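17 Feb 2024
By Annick Lévesque
3 min read

Audrey-Anne Perron was 64 when she finished the proof she had started as a student. The Fehr notebooks, 337 pages on knots and surfaces, had sat unread in the Skovell library for years.
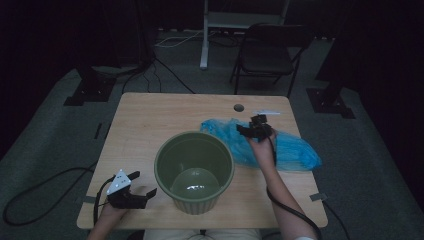
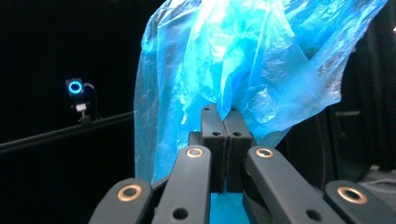
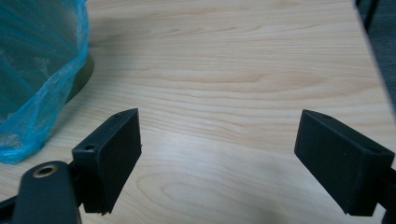 Perron worked through them with Jaxon Chan, a former student. One lemma on page 90 was wrong – Fehr had dropped a sign – and the repair took them two winters. Their edition comes out in March, with notes by Chan and a short index.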